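17 de noviembre de 2020

Hoy por fin me he puesto con las huellas de zapato, que desde septiembre las venía dejando para mañana (y mañana, y mañana...). El material viene del robo en el almacén de Estance: 14 levantamientos en gelatina y 6 moldes de yeso de la zona de carga. Los moldes están bastante bien, menos el cuarto, que tiene el talón comido. ¡Una lástima, porque era el único con el dibujo completo de la suela!

He empezado por las gelatinas con luz rasante. La lámpara Fovow sigue parpadeando cuando la bajo del todo, así que he acabado usando la vieja, que calienta como una estufa pero no falla. Con 380 nm no he sacado nada útil, ni una línea más que a simple vista. Lo apunto para que no lo repitáis.
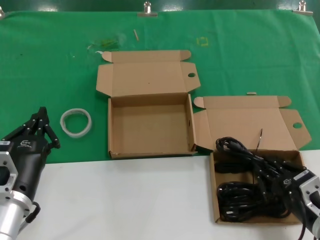
Caja de cartón abierta, sobre el paño verde.

Lo mejor del día: la gelatina 9 y el molde 2 comparten un corte en diagonal en la puntera, a la misma altura. Me he puesto contentísimo, lo reconozco, y luego me he obligado a medirlo otra vez después de comer. Sale igual. Aún no lo llamo coincidencia, falta la segunda lectura a ciegas y prefiero que la haga alguien que no me haya oído gritar.

He buscado el dibujo en el catálogo Sudau, que ya va por la ficha 223, y lo más parecido es una bota de trabajo, pero los tacos laterales no cuadran. Habrá que preguntar a los de Sampaio, que tienen más calzado laboral que nosotros.

Pendiente: pedir yeso (queda medio saco), repetir la foto del molde 4 con la escala puesta, que se me olvidó, y cambiar la etiqueta de la gelatina 11, que se está despegando.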